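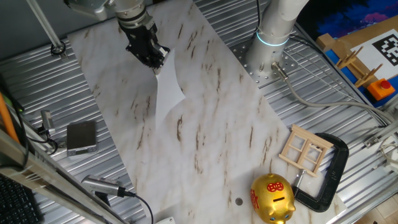
Trinity Dunleavy has objected that a single sheet of paper is too slight a thing to deserve its own category in a study of work surfaces, and that loose sheets should be counted together with folders and envelopes. Her point was raised when the Bremow survey was being planned, and it shaped the way the present section is organized.

Shop > Paper and Surfaces > Section 4

4.2 Single sheets on patterned surfaces

We kept the single sheet separate. A folder has a spine and an envelope has a fold, and both can be taken up by a thick edge. A sheet has only its own thickness. When it lies flat on a smooth board, the person clearing the surface must first find an edge or a corner that stands clear of it. In the Bremow records, 172 entries concern one sheet left alone on a surface, and in 14 of these the entry was made a second time after the sheet had been missed.

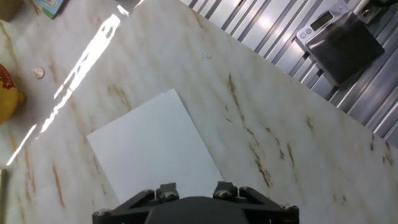 According to Ľudovít Baláž, the missed entries have more to do with the surface than with the paper, and he would expect few of them on a plain dark desk. We accept this in part. White paper on a pale marble pattern offers little contrast, and the eye tends to follow the veining. Glare adds to the difficulty on a glossy finish, where a patch of reflected light can be as bright as the paper and have an outline nearly as straight. The Abernathy desks, which have a dull gray top, produced no repeated entries.

The condition of the sheet also matters. A sheet fresh from the pack lies close to the board along its whole length. One that has been handled keeps some memory of it in the form of creases, and its corners tend to rise. We recorded curl at the corners only, since curl along a full edge was hard to judge by eye. 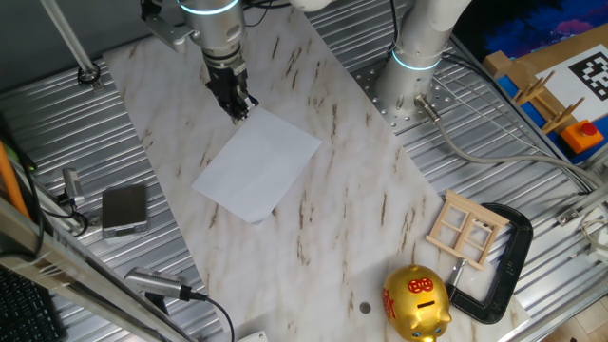 Figure 3. Blank sheet on a marble-patterned board, with faint creases and a slightly curled bottom corner.

Staff at the Tutwood office were asked where they take hold of a sheet. Most named a corner. Several preferred the middle of the long edge, on the grounds that a sheet held by one corner hangs unevenly and is harder to lay down square. 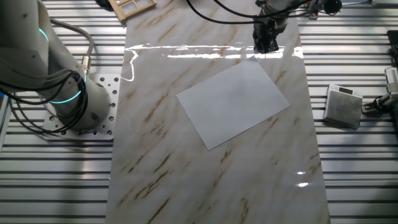
The angle at which a sheet is left was noted in every entry but is not used in the main tables. Sheets lying square to the desk were often described by staff as "put away," even where they had no assigned place, and those lying at a slant were described as "left out." We return to this wording in Section 5.

2715 views | 14 shares | 0 comments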